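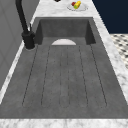
Drummond Court Residents' Association
Minutes of the general meeting, October 2025

3 min read

Chair: Hubert Piątek
Minutes: Aleksandra Czerwiński

1. Previous minutes
The July minutes were agreed with one correction. Under item 4, "front gate" should read "side gate".

2. Accounts
The balance stands at £2707. The insurance has been paid. The Brillia invoice for stairwell cleaning came to £1703 and will go out once the missing second page turns up. Hubert has asked them for it twice.

3. Bicycle store
Thirty tags were handed out over the summer. Bikes without a tag will get a paper notice on the handlebars and will be moved to the far rack a month later. A resident from the second floor asked what happens to children's scooters. Agreed that scooters do not need a tag but must not hang from the pipes.

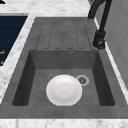

The lock on the store door still sticks. Timach will look at it when they come for the entry phone.

4. Parking
Flat 63 has again had its space used overnight. Hubert will write to all flats. A chain across the bay was suggested and turned down, as the refuse lorry needs the room to turn. The white lines will be repainted in spring.

5. Heating
Plumix sent a quote for balancing the radiators on the top floor. Two residents felt it was high. Aleksandra will get another price before anything is signed. The boiler timer stays as it is until then.

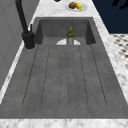 Residents who want their own radiators bled should put their flat number on the sheet by the post boxes.

6. Garden
The hedge by the side gate is to be cut back to shoulder height. The request for a second compost bin was held over. Leaves should go in the brown bin and not behind the shed.

7. Any other business
The stairwell light on the first floor stays on all day. Reported to Timach.
Parcels left in the hall for more than a week will be put in the meter cupboard.

The meeting closed at 8.40 pm.

Related items
Minutes of the July meeting
Bicycle tag request form
Bin collection days
Who to call about the entry phone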